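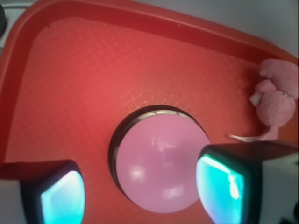
3rd October. Oak gall ink, second batch

Strained the galls this morning and the liquor is gorgeous, a deep weak-tea brown with none of the sludge we had last time! These are the Ballholm galls, the small hard ones Kaan brought in, and they crush much better than the big spongy ones from the hedge. I gave them a week in rainwater with a cloth over the jar, stirring when I remembered (not every day, sorry).

Ratio as before, except I dropped the iron a little. 144 g crushed galls, 400 ml water after straining, 28 g iron sulfate, then gum arabic by eye until it stopped running off the nib.

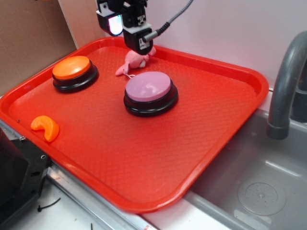
The moment the iron goes in is still my favorite thing in the whole process. It turns purple-black from the bottom up and then you can't see the spoon. Wrote a line right away on the Priltwood paper and it went down pale gray, which worried me, but by lunch it had darkened to a proper black. I kept walking back to look at it.

Feathering: hardly any on Priltwood, quite bad on the cheap copier stuff, and on Hauke's old ledger sheets it sat up beautifully with crisp edges, even on the thick strokes. 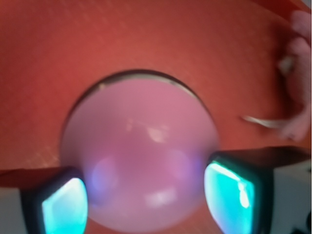
Pale pink against the red.

Steel nib had a light bloom of rust after up to 30 minutes unwiped, so the ink is still on the acid side. Crushed eggshell next time? A pinch, in a side jar first. I've kept half the batch back without gum for that.
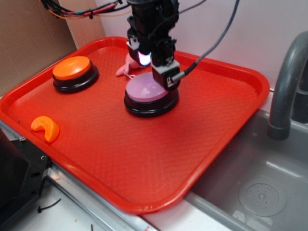
Clove went in against mold, one per bottle. Smells like a ham. The Girden recipe uses a splash of white wine for the same job and I'd love to try it before the galls run out. More to pick in November if the wind leaves any on the trees.

To do: label bottles, tape a written strip in the south window and cover half of it, order nibs.

Comments (3)

Hauke Kettler
Those ledger sheets are sized with gelatin, I think. Take the rest of the stack, it's only gathering dust.

Kaan Özkan
Plenty more galls where those came from. Did you weigh them before or after crushing?

Amarasinghe
Try the wine! Mine kept all winter with no clove at all.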